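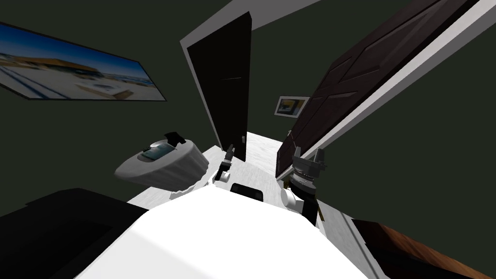 Ticket: Label printer prints every shipping label twice, sometimes sideways
Product: Drekine desktop label printer, used with Luvo order software
Status: Solved (see last entry)
Priority: Low, raised to High by customer, returned to Low by support, raised to High by customer

Customer, 8:12 a.m.
I run a small seed business called Grustow. In May I ship a lot of seeds. As of this morning the printer gives me two copies of every label, the second one rotated so the address runs off the side. A postal carrier could deliver it only to a place called "elon Road, Apt." I have turned the printer off and on. I have also turned the computer off and on, and the router, which had done nothing wrong.

Support, 9:40 a.m.
Thank you for contacting us. Have you tried turning the printer off and on?

Customer, 9:44 a.m.
Please see above.

Support, 10:05 a.m.
Thanks for confirming. Please send the following:
Driver version
Label size as set in Luvo
Label size as set in the printer preferences
Whether you are printing from the browser or the desktop app

Customer, 10:31 a.m.
Driver is 2.46. Luvo says 4 x 6. Printer preferences say "User Defined," and I am the user and I did not define it. Browser. I tried the desktop app as well and it wanted to update, then wanted a restart, then wanted to tell me about a new dashboard. After that it printed one label, correctly, and I got my hopes up. The next one came out double.

Support, 11:15 a.m.
"User Defined" usually means that a driver update has dropped the stored page size. Please set it to 4 x 6 by hand, click Apply, then OK. Clicking OK alone does not save it in this version.

Customer, 11:52 a.m.
I would like to hear more about an OK button that does not save things, but another time. Set it, clicked Apply, clicked OK, clicked Apply again for luck. The sideways part is fixed. Still getting two of everything. I have an order of 350 packets of runner beans going to a garden club in one box and it now has two labels with two different tracking numbers. Did I pay for both?

Support, 12:20 p.m.
Two tracking numbers would mean that the duplicate is coming from Luvo and the printer is only doing as it was told. Please check Settings, Shipping, Automation and tell us if more than one rule is listed.

Customer, 12:26 p.m.
There is no Automation under Shipping.

Support, 12:58 p.m.
Apologies, it moved. Settings, Workflow, More, Automation.

Customer, 1:10 p.m.
Found it, under More, where all the important things live. There are two rules. One is called "Print label when order is packed." The other is called "Print label when order is packed (copy)." I have no memory of making a copy. The creation time on it is 11:39 last night, when I was asleep, or at least lying down and being annoyed about slugs.

Support, 1:34 p.m.
That matches a scheduled migration of older rules into the new workflow area. In some accounts the old rule was kept as well as the new one. Please delete the copy, keep the original, and print a test order.

Customer, 1:41 p.m.
Deleted the copy. Test order printed nothing at all. So we have gone from two labels to zero. I make that an average of one, if anybody is keeping score.

Support, 2:15 p.m.
Please open the remaining rule and check the printer it points to.

Customer, 2:22 p.m.
It points to Gudeta. Gudeta was the name I gave my previous printer, which went to the recycling center over a year ago with a pint of tomato feed in it. Changed it to the Drekine. Saved. Printed a test order. One label, right way up.

Customer, 2:24 p.m.
Printed another one to be sure. Also one. I am going to leave this ticket open until I've done the afternoon's orders, no offense.

Support, 2:50 p.m.
None taken. On the duplicate postage: unused labels can be voided under Orders, Labels, Void. Each has to be voided individually. Sorry.

Customer, 4:47 p.m.
Voided 39 labels, one at a time, each with a pop-up asking if I was sure. By the end I wasn't. All of this afternoon's orders printed once. The beans have gone out under a single tracking number. You can close this.

Support, 5:03 p.m.
Closing as solved. Summary for anyone searching:

1. Sideways label: page size reset to User Defined after driver update. Set to 4 x 6, click Apply, then OK.
2. Double labels with different tracking numbers: duplicate automation rule after migration. Delete the rule marked (copy).
3. No label after deleting the copy: original rule still assigned to a removed printer. Reassign and save.

Customer, 5:06 p.m.
I've just been sent a survey about this ticket. I've been sent it twice.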